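Porkevari Backdrop Lettering: data card

Maintained by Gráinne McGrath. Label review by Svetozár Šimko. Last revised in October.

## What is in here

Porkevari is a folder of 806 still pictures of letters stuck to fabric. Foam letters, mostly, the kind sold in bags for parties and classroom walls, put up on dark cloth as a backdrop. Each picture comes with one text file giving the letters a person could read in it, and a second giving their colors.

I did not want to make this. Svetozár asked for it after the Skonelov set, which was supposed to cover "decorative lettering" and was nearly all printed banners. Printed banners are easy. The letters come in one color, in a row, at one size, and they stay where the printer put them. I doubted that foam letters would be much different. I was partly wrong, and the sections on curved rows and outlines are where I was wrong.

## Files

pictures/ has the stills, numbered from 1.
letters/ has one plain text file per picture.
colors/ has one plain text file per picture, same numbering.
disputed.txt lists the 149 pictures where the two of us read something differently and did not settle it. Please use it. A score that leaves those out will look better than it should.

## How letters are written down

Only what can be read gets written. If a letter is half behind something and could be two different letters, it goes in as a question mark. If a white shape might be a letter or might be a scrap of foam, it goes in as a question mark with a note. We do not fill in words from guesswork. Svetozár's first pass had a lot of completed words in it, names especially, and I took them all out again. Knowing what a party banner probably says is a different skill from reading it.

Case is kept. A row that mixes capitals and small letters stays mixed, even when it looks like a mistake by whoever stuck it up.

Gaps are marked with a single space whatever their width. I am not happy with this. A wide gap can mean a new word, a fallen letter, or someone who ran out of room and started measuring too late.

## Rows

Straight rows are read left to right. Curved rows are read along the curve, and they get their own line in the file, above or below the main one depending on where they sit. The claim in the Skonelov notes that curved rows are "handled the same way" as straight ones should not be repeated. They were skipped.

A typical hard case has a large line across the middle that anyone can read, in this one UMI, and a curved row over it with a light blue "t" at the right-hand end and white wire bars arching over the letters. The middle line took seconds. The row above it took much longer, and a small white shape near the top left is still down as a question mark.
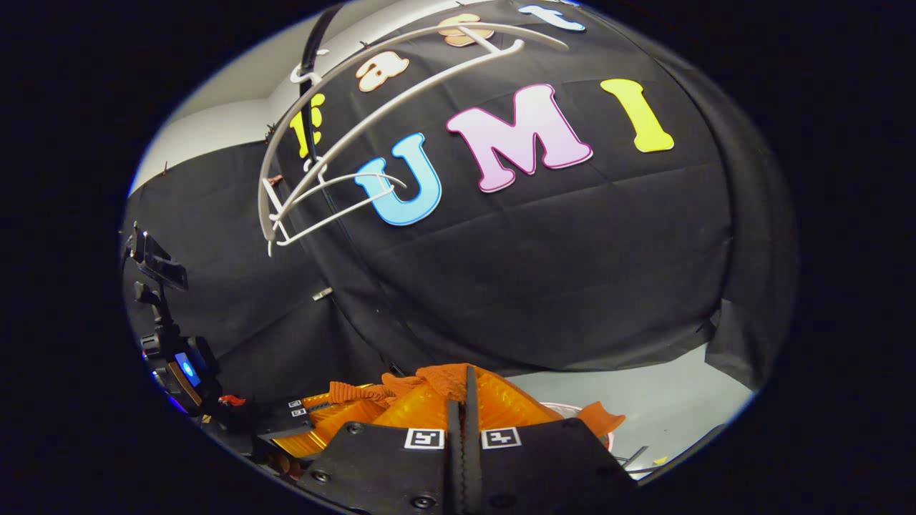
## Colors

Nine color names are allowed, plus "light" or "dark" in front of any of them. Peach and cream gave us the most trouble. Under a warm lamp they are the same color, and I would not trust our labels to separate them. Outlines are recorded after the fill, so a pink letter edged in magenta is written "pink / magenta". Plenty of letters have no outline, and plenty have one so close to the fill that we argued over it.

## What it should not be used for

Handwriting, signs, printed text. Also anything to do with spelling: a backdrop that reads oddly may have been photographed before it was finished, and we have no record of which ones were.

Someone at Grerora reported very good results on the first release. I asked which pictures were used and got a list that stopped at 800 and left out the disputed ones. Make of that what you like.

## Known problems

Too much black fabric. Pale letters on pale cloth are rare here and would be harder.

Folds in the cloth bend letters slightly, and the label files say nothing about it.

Some color files were written in the evening under a bad bulb. Corrections welcome, with the picture number please.

Related items

Skonelov Banner Text, notes and errata
Mai Paper Garland Set
Foam and felt alphabets: a short list of sizes
Porkevari changelog
Reading curved rows, labeling guide (draft)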